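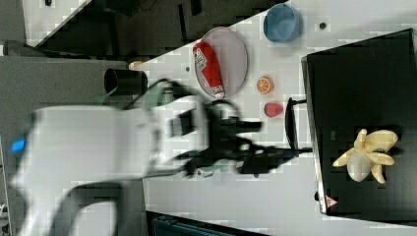
Teaching by Demonstration: Frequently Asked Questions

May 7, 2022
By Alistair Paterson

These are the questions we get most from people starting on the Surby stations. If yours is missing, ask at the front desk or write it on the sheet by the door and it will get added.

What does "showing the robot" mean in practice?

You do the task with the robot's own arm and the station records it. There are two ways to do that. In hand guiding, you hold the arm near the wrist and move it yourself. In remote control, you sit at the operator desk and move a small leader arm, and the robot copies you. Both give you a recording of where the joints were, what the gripper was doing and what the cameras saw.

Which one should I use?

Use remote control for anything the cameras need to see clearly. Your arms and sleeves stay off the table, so the recording looks like what the robot will see when it runs alone. Hand guiding is fine for checking reach, for saving a start position, and for your first hour, when you want to feel how far each joint goes.

Do I need to know how to program?

No. Nolari, the recording software, has a start button, a stop button and a box for the task name. People who train the models afterward use other tools, and you don't need an account on those.

What tasks are we recording right now?

Kitchen tasks. Putting toy fruit in a bowl, moving a bottle onto or off a plate, and opening and closing a drawer by its handle. The task card gives you the wording. Type it exactly as printed, including lowercase. "Put the orange in the bowl" and "place orange into bowl" end up as two different tasks and then somebody has to merge them.

How many demonstrations make a set?

One set is 40 good demonstrations of one task. At the end of April we had 2,419 accepted across all tasks, and the goal for this phase is 3,000.

How long should one demonstration be?

Most of ours are under a minute. If you are going past two minutes, stop and start over. Long pauses are the usual trouble. The model learns the pauses too.

How fast should I move?

At a speed you can hold from start to finish. A quick swing across open table is all right. Slow down for the last few inches before you touch something. With handles in particular, line up the fingers first, then close, then pull. Pulling while the fingers are still closing is the most common reason a drawer recording gets rejected.

Do I put everything back in the same place each time?

No. Move the objects between demonstrations. Turn the bottle so the cap points a different way, put the fruit nearer or farther from the bowl, swap the plate and the bowl. Leave objects that aren't part of the task out on the table. Keep them away from the edges where the arm can't reach, and don't move the drawer unit without telling whoever is running the session.

I bumped something. Is the recording ruined?

It depends. If you nudged a piece of fruit and then finished the task normally, keep it. If something fell off the table, or you pushed the plate under the arm to get around it, throw it out. Press Stop, then Discard, and don't try to trim it.

What about mistakes I corrected?

Keep those. A missed grasp followed by a clean second try is useful, and we have fewer of them than we would like. Mark the "recovery" box before you save.

The arm stopped and won't move. What do I do?

Let go of the leader arm. Look at the message on the Nolari screen. If it says "joint limit," back the leader arm off slowly and press Resume. If it says anything else, press the red stop button and get a supervisor. Do not push on the robot to free it.

Can I reach onto the table while it is on?

Only when the screen says Paused. This applies to picking up one piece of fruit, too.

The gripper cable keeps catching.

Check that there is slack at the wrist before you start, and turn the wrist through its full range once. If the cable pulls tight, stop using the station and fill out a Magaña slip. Please don't tape it down.

How long is a session?

Two hours with a break in the middle. The room holds 9 people, counting supervisors, so come at your booked time.

Can I see the robot do the task by itself?

Yes, on Thursday afternoons, on station 2. Results vary a lot from task to task. The drawer is still the weakest.

Recent items

Booking a station
Leader arm setup and seat height
Task card wording, revised
Moving recordings from Nolari to Taveo
Notes from the April operator meeting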